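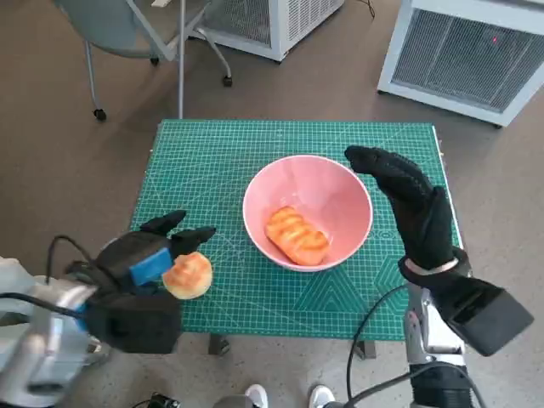 Sat 6 April

Bread day again. Left hand stopped releasing on the bun-to-bowl task. It closes fine, lifts fine, gets over the bowl, gets the open command, and then stands there like a guest who won't put down their plate. The long roll goes in without a fuss. The little round bun is the one it wants to keep.

Tally for the morning: 52 tries with the round bun, 5 hang-ups, all left hand. Right hand clean.

First theory was the glove. Knit catches on the scored top of the bun, everybody's favorite explanation, requires no work. Swapped the left glove for a new one from the Flemis box. Same thing on the second try. Put the old glove back out of spite.

Second theory was the cable loop behind the left hand pulling at the connector. Wiggled it with the arm powered down, then again with the arm live and my own hand nowhere near the fingers (see August, see bruise). No dropouts on the meter either time.

Third theory involved reading the log, so of course I saved it for last. Umik sends the open command and the hand acknowledges it. Then the thumb reports a stall at 760 on the current count and the Lutar driver, being helpful, holds position to protect the motor. The hold never times out. No alarm, no light, nothing on the screen. It reads as a successful grasp, forever.

That last part bothers me more than the bun. A hand that locks shut and calls it success is fine with bread and not fine with a finger. E-stop doesn't help much either: power drops, the thumb gearing doesn't backdrive, and you're still holding hands. Checked this with a foam block. Had to crank it open at the manual screw.

For now:
- stall hold capped at 127 ms, then open
- stall now throws a visible fault in Kim
- hex key lives on a string at the table, do NOT borrow it

Still don't know why only the left thumb stalls. Pull the cover Monday. Bun is in one piece, more or less.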